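Projektbericht: Der Abschied von Serienfiguren nach dem Ausscheiden ihrer Darsteller

3. Vorgehen und Ergebnisse

Gegenstand der Untersuchung war die Jugendserie »Girkholm«, deren Hauptdarsteller Wellington Peixoto die Produktion nach der dritten Staffel verließ. Ausgewertet wurden 18 Folgen sowie 12 Interviews mit Mitgliedern des Ensembles. Die Sichtung erfolgte anhand eines gemeinsam erarbeiteten Kategorienschemas.

In den Interviews überwiegt die persönliche Würdigung des Kollegen, während Fragen zur Fortführung der Handlung meist unbeantwortet bleiben. Die Figur selbst wird in den Dialogen der vierten Staffel 70 Mal namentlich erwähnt, vorwiegend in Familienszenen.

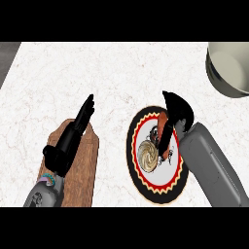
Ergänzend wurden Zuschauerkommentare aus dem Forum der Produktionsfirma Panar herangezogen. Eine Auswertung nach Altersgruppen war mangels entsprechender Angaben nicht möglich.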